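Kotham Open Day — Cloth Handling Recordings

README

Thank you for stopping by! This folder holds what we recorded at the Kotham open day in July, when the Fikex bench was running and visitors could stand right beside it and ask whatever they liked. There are 551 clips in 8 folders, one for each demonstration slot, and the work is all gripper and fabric — grey knit turned up a good deal.

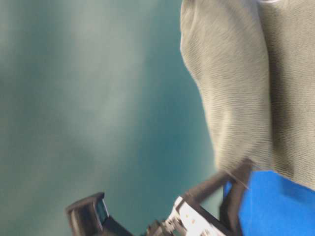
One visitor asked whether a stiffer cloth would have been easier, and whether we'd ever tried denim. We haven't yet, but it's on the list for the next visit, along with towels.

Clips are stored in Jivex format, and over 6 hours of material is included. Some clips are blurry where the arm moves fast, and we left them in. Please do write to the Tichý desk if a file won't open — we're glad to help.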